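Clultbridge Produce Sorting Notes: README

Version 3, 05/05/2021
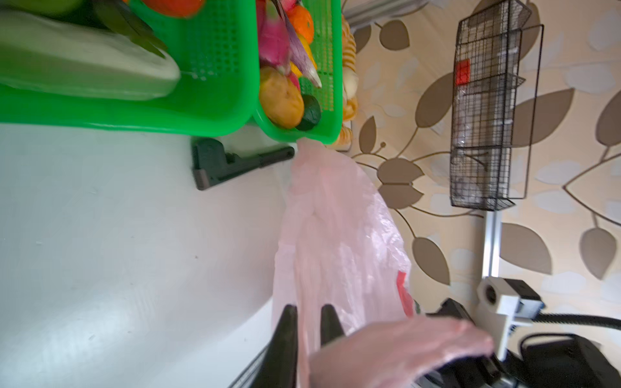

Afridi asked, on reading the draft, whether fruit and vegetables ought to be kept in separate baskets throughout, as the Dondach list had always done, and whether mixed baskets would make the records harder to use. The point was considered. Mixed baskets have been kept, and the reasons are given under Grouping.

Purpose

The Clultbridge Produce Sorting Notes record how fresh fruit and vegetables are set out in baskets and bags on a table after shopping and before they are put away. The collection is intended for those who study household food storage, and for teachers of home economics who need ordinary material to work from. It is not a guide to nutrition and gives no advice on diet.

Contents

The collection holds 2,203 entries, divided into 16 groups. Each entry consists of one picture and a short written record. The record gives the type of container, the produce that could be named with confidence, and any item left unnamed. A further 201 entries were withdrawn before release as duplicates.

Grouping

Entries are grouped by container and not by produce. Households seldom sort on arrival: a dragon fruit may share a basket with a tangerine and an avocado, while a long vegetable goes wherever there is length enough for it. Separating the two kinds after the event would have hidden this. Users who prefer the Dondach arrangement may filter on the field "kind", which takes the values fruit, vegetable and unsure.

Naming

Everyday British names are used. Where an item could be one of several things – a large pale squash or a winter melon, for instance – the record says "unsure" and lists the likely names in alphabetical order. Items partly hidden by a basket or by other produce are treated in the same way. Ripeness and weight are not recorded.

Containers

Three terms are in use: basket, bag and loose. "Basket" covers any open container with firm sides, whether solid or perforated. "Bag" covers plastic, paper and net. A bag lying on or beside the table is entered even when its contents are not known.

Known limits

Leafy vegetables are under-recorded, as they are often covered by heavier items. Printing on bags is noted as present or absent and is not copied out. The Trarska groups were recorded to an earlier form and have no entry for loose produce.

Corrections

Corrections should be sent to the Clultbridge office, quoting the group and entry number. Changes are listed in the file "changes", most recent first.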